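The Wicker Box

My aunt Aniela left me a wicker box with compartments and no instructions. Anybody who ever met Aniela Borkowska will know how strange the second part is. She wrote instructions for boiling eggs. She once mailed me a page and a half on how to close her front gate, and I was going to be there for one night!

So when the box came up from Brakbridge in the back of Ryszard's van, wrapped in a bath towel, I went through every section looking for a note. I found seven buttons, a bus token, a dried-up tube of glue and a receipt from Olszewski's for two pounds of plums. I turned it over and shook it and got a little wicker dust in my tea.

"Maybe it's just a box," Ryszard said.

Ryszard Malinowski has driven a van for thirty years and thinks most things are just what they are. I gave him the tea with the dust in it.

I should say that I was not doing great that October. I'd moved to Flurdale for a job that lasted until the week after I signed the lease, and I had a room that was all floor – nice floor, wood, the kind that creaks in the same spot every time – and one table. The table was there when I got the keys. It's light blue and it curves, like somebody started making a circle and got called to the phone, and it doesn't fit against any wall in the place. I put the box on it because there was nowhere else to put it.

Then I started losing things to it. My keys went in the long section. Pens went in the next one over. I'd come home and drop in a bottle cap or a ticket stub, and by the end of the week I had sorted the whole lot without ever deciding to. I bought a small green plant and stood it on the far side of the table to keep the box company, and then I felt silly about that and called my friend Fotis so I'd have a person to talk to instead.

"Have people over," said Fotis.

"I haven't got enough chairs."

"So they'll sit on the floor. People love the floor."

I told him people do not love the floor, and he told me to try it on Saturday, and that he was bringing three of them whether I liked it or not.

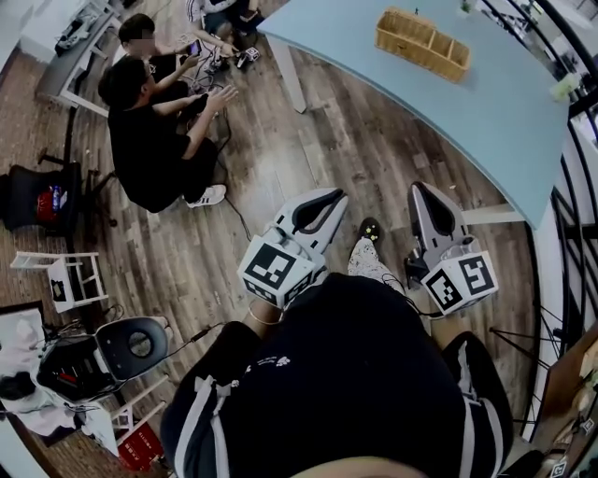

Saturday at my place, the blue table and Aniela's box.

He was right, and he has mentioned it since. They love the floor. You put out chairs and people perch on them like they're waiting for the dentist, but give them some bare boards and in no time they've spread out and they're leaning in over whatever it is they're doing and you can't get them up again for food. I sat there with my feet on the creaky spot and listened to everybody talk at once, and it came to me that I hadn't heard more than one voice in that room since I'd moved in.

It was Cledwyn Jarman who asked about the box. He'd stayed behind to help with the cups, and he picked it up with both hands, the way you'd pick up a cat you hadn't been introduced to.

"My grandmother had one of these," he said. "From Esinora. Is yours from Esinora?"

I said I had no idea. My aunt never went anywhere that needed a suitcase.

"She kept seeds in hers. Beans at this end, peas at that end. If you put a bean in with the peas she knew it from the next room."

"That's Aniela," I said. "That's exactly Aniela."

I told him about the gate then, and the eggs, and the time she made poor Henryk Cieślak from next door re-stack an entire woodpile because he'd put the bark side down. Cledwyn laughed so hard he had to set the box on the table again. It was past midnight when he found his coat.

After he'd gone I tipped everything out and started over. Keys, pens, stubs. The buttons I gave a section to themselves, and the bus token too, and when I picked up the plum receipt to throw it away I saw there was pencil on the back. It was very faint and it was her writing, those tall letters like fence posts.

Don't keep it tidy, it said. It's only a box. And underneath, since she couldn't help herself: Dust with a dry brush, NOT a wet one.

I read it standing up and then I read it again sitting on the floor. Then I called Ryszard, who was asleep, to tell him he'd been right, and he said "About what?" and I said I'd explain when he came for the towel.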